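3.2 设备选型与采购预算

平台方案在初期有两种:一是采购单臂工作站并自行加装第二条机械臂,二是直接采购双臂整机。前者单价较低,但两臂标定、控制器同步和急停回路都要由课题组承担。按Grodden项目此前的工时记录,这部分调试共耗去112个工时,没有计入当时的设备预算。本文把调试工时折算后并入总成本,再作比较。

末端执行器单独列项。布料折叠对夹持力要求不高,对指尖厚度和指面摩擦的要求较高。两指平行夹爪便宜,维护简单,抓取单层布边时容易带起下层。多指夹爪报价为每只2,990美元,双臂配置需两只,另备一只轮换。Clernell的报价不含指尖垫,指尖垫按耗材另计,每套83美元。

操作台不采购专用台面。长桌上铺黑色塑料布,与待折布料颜色反差大,分割时少做一步背景处理;缺点是表面反光,塑料布起皱后高光位置随之变化。布料样本以纯色为主,首批任务用红色布料,左右两臂从桌子同一侧伸入(图4)。
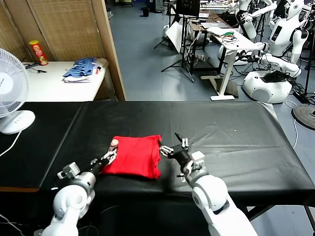

图4 双臂布料操作任务。左夹爪压住红色布料左缘,右夹爪部分张开,未夹持布料。

从任务需求看,两臂的使用强度并不相同。折叠流程中一侧夹爪多用于按压定位,另一侧负责提拉和翻折,后者的指关节磨损更快。因此备件不按左右对称配置,预算中翻折侧的指关节备件为两套,按压侧为一套。Yagi建议两侧夹爪每月互换,以延长整体更换周期,我们在December之后的排期中采用了这一做法,备件数量暂不下调。

数据采集量决定设备占用时间。Adau阶段共完成1,511次折叠操作,其中包括因布料滑移而中止的操作。据此安排Hoani阶段时,我们给每个工作日预留半天机时,另外半天用于标定、换料和其他课题组的预约。若只购一台整机,预约冲突会在第二季度出现;购两台则第一年利用率偏低。最终方案为先购一台,合同中保留第二台的锁价选项,有效期十二个月。

相机、线缆、支架和显示器归入辅助设备,由Octavio Cusi统一询价。这一类单价低、品目多,容易在申报时漏列,尤其是延长线和接口转换件。我们按整机价格的固定比例预提辅助费用,年底据实结算,结余转入下一年度的夹爪耗材。保修费用不在此列,从第二年起按年支付,列入运行经费。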